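Open Day at Cadell: Your Questions

Do I need to book?
No, just come on in! The demonstration runs for 20 minutes, and if you miss the start (plenty of folks do), you're welcome to stay for the next one.

What will the robot be doing?
Clearing up after lunch, which we think is more fun to watch than it sounds. Dae-han Ryu runs the table and loves being interrupted. 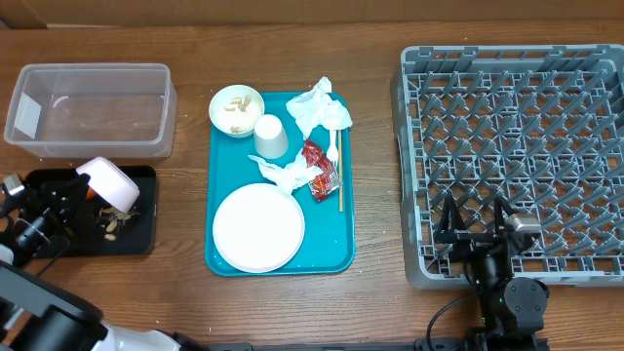
Page last changed: 2018-08-03

The bowls, plates and cups go in the gray rack, scraps go on the black tray, and wrappers and napkins belong in the clear bin.

Can my kids come?
Please bring them! Under-twelves need a grown-up along, and there's a low bench up front saved for them.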